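Progress report to Mukwood, second period
Two-arm sorting kit (Minari), trial at the Wikbridge workshop
Prepared by Morenike Omoregie, with notes from Colton MacLeod
Period covered: to the end of June

Summary

The kit runs. It sorts toy bricks by color into a divided bin, and on a good afternoon it does so for long stretches without anyone touching it. I would not yet advise Mukwood to buy a second one, and I would not sign the service plan in its present form. The reasons are set out below, along with what we still want to find out before the final report.

Spending is within the grant. The one unplanned cost was electrical work at the bench, which came out of the workshop's own budget.

What we were asked to do

Mukwood's question was whether a small workshop with no robotics staff could take this kit out of its crates, set it up from the vendor's instructions, and get useful sorting work out of it. The vendor's brochure says yes, in a day. Emlyn Ifans asked us to treat that claim as something to be tested, and we have.

Setup took us 19 working hours spread over two weeks. Most of that was cabling and calibration. The mechanical side was quick, and I have no complaint about the rail, the mounts or the bench fittings, all of which went together cleanly. The calibration instructions are another matter. They refer to menu items that are not in the software version we were sent, and two of the steps are in the wrong order. Tomos Jarman worked out the right order by trial and error and has written it up on a single page, which I have sent to the vendor. They thanked us. The manual on their site has not changed.

Work this period

We moved from single-arm runs to both arms working at the same time. The task is the one in the vendor's demo: mixed orange and green bricks tipped on the tabletop, orange to one side of the bin, green to the other. I chose it on purpose. If the kit struggles with its own showpiece, we learn something before we spend money on harder jobs.

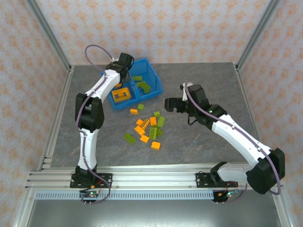
We logged 210 runs with both arms. A run counts as clean only if every brick ends up on the correct side of the bin with no help from a person. By that measure the first 50 runs were poor enough that we stopped and recalibrated. Things improved a good deal after that. I am holding back a single success rate for the moment, as the sales team has asked for one twice and I do not want a number from a half-finished trial turning up in a brochure.

Faults fall into a few groups. Bricks lying against each other are the most common trouble. A gripper goes for one, nudges its neighbor, and closes on a corner or on nothing. The software then tries again from the same angle, sometimes four or five times, before giving up and moving to another brick. A person would just push the pile apart. I asked the vendor whether the arms could be told to do that and was informed it is "on the roadmap."

Waiting is the second. The two arms share one bin, and the software keeps them apart by making one hold off while the other is over it. This is sensible and I would not want it removed. It does mean that two arms are well short of twice as fast as one. Colton ran the same load with one arm and then with both, and the gain was small enough that he repeated the test to make sure he had not left a speed limit on. He had not. The brochure's line about "double the throughput" should be struck out or explained.

The third is cables. On this kit they run along the outside of the arms, and we have had 5 stops where the controller reported excess load and we traced it to a cable pulling tight at full reach. More slack fixed it. More slack also means more loop to catch on things, so I am not calling it solved.

The service plan

I have read the plan closely and so has Berwyn Jarman, who handles the workshop's contracts. It covers remote support, software updates and replacement of gripper parts. It does not cover the arm joints after the first year, and those are the parts we would worry about. Remote support has been polite and slow. Our longest wait for a useful reply was six working days, on a question that stopped all testing. The plan promises a "prompt response" and does not say what prompt means. Berwyn has asked for that to be put in hours.

There is also the matter of updates. One arrived overnight in the middle of a test series and changed the default grip force. We only noticed when bricks started to slip. We have now turned automatic updates off, against the vendor's advice.

What has gone well

I do not want to be unfair to the thing. Color sorting itself has been close to faultless. When a brick is picked up properly, it nearly always goes to the correct side. The emergency stop works every time and we test it each morning at 8:30 before anything else. Staff who had never used a robot were running sessions alone by their third day, and they say the start screen is clear. Tomos likes it more than I do and asked me to say so.

What is still open

The Lewis site has offered a load of mixed plastic fittings for the next stage. They are closer to real work than toy bricks are, and they vary more in shape. I expect the gripping trouble to get worse. If it does not, I will say so plainly in the final report.

We also want a full week of running with no changes to settings. So far somebody has adjusted something nearly every day, me included, and that makes the log harder to read than it should be.

Requests to Mukwood

Please hold off on the second kit until the fittings trial is done. Please do not sign the service plan before Berwyn has an answer on response times and joint cover. We would also like permission to move the unspent travel money to spare gripper fingers, which wear faster than the vendor told us they would.

The run logs are on the shared drive in the Wikbridge folder. Colton can answer questions on them.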